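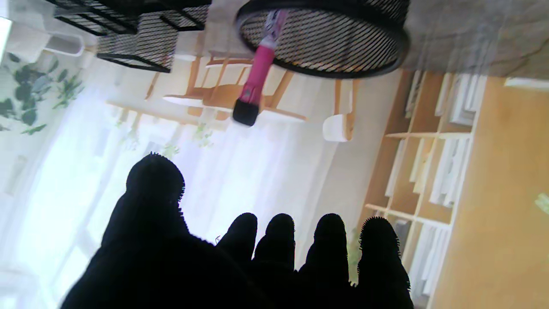

Black mesh container with gloved fingers raised beneath it.

FOR IMMEDIATE RELEASE
Monday, September 16, 2024

Kulska Press to publish long walking poem by Cosmin Pascu

JAMHAM – Kulska Press will publish "The Ferry Road in Winter," a book-length poem by Cosmin Pascu, in January. The poem follows a walk along the coast north of Jamham, from the old ferry landing to the lighthouse at Nyitrai Point, and is the poet's first book in English.

The poem runs to 3254 lines in 17 sections, each named for a place where the walker stops. Some are marked on the map. Others, such as "Second Gate" and "Where the Bus Turns," are names Pascu used in his notebooks and kept. The finished book is 261 pages long and includes a hand-drawn route map and a short set of notes on birds and local place names.

Pascu walked the route in every season over several years and wrote most of the first draft outdoors. He moved to Jamham to teach night classes and began the poem as a record of the weather.

"I wanted to write down the wind each day and nothing else," Pascu said. "After a few months there were people in it, and a dog, and the price of the ferry. I let them stay."

The book is set in Hovix, a typeface drawn for Kulska Press and used in all of its poetry titles. Long lines are printed in full without turning over, so the book is wider than the press's usual format.

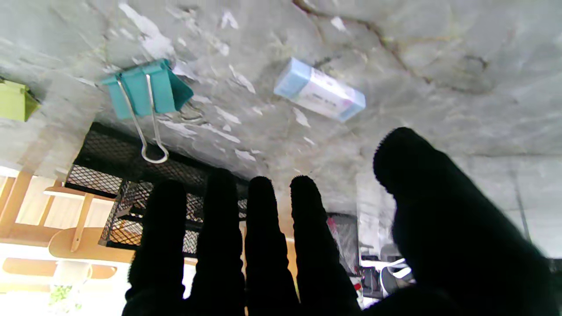 Kulska Press will also open a reading period for new poems about walking, to run alongside the book. Poets may send up to 2 poems on any route they know well, in a city or out of one. Poems that have appeared in print or online will not be considered. Entries are accepted on paper only, single-sided, with the poet's name on a separate sheet. Please do not staple the pages. A binder clip is fine, and so is a paper clip. Small corrections may be made by hand in pencil, provided they are easy to read. Pages cannot be returned.

Selected poems will be printed in a pamphlet next year. Each poet in the pamphlet will receive five copies and a copy of "The Ferry Road in Winter." There is no entry fee. The reading period opens on the day the book is published and closes at the end of that month.

A launch reading will be held at the Jamham public library in January. Pascu will read the opening section and the section called "Low Water," followed by questions from the audience. Admission is free and seats are not reserved. The date and start time will be posted at the library and in the Kulska Press newsletter.

Review copies are available to newspapers, magazines and radio programs on request. Requests should give the name of the publication and a mailing address.

About Kulska Press
Kulska Press publishes poetry and writing about place from its office in Jamham.

Media contact: Publicity Desk, Kulska Press, Jamham

###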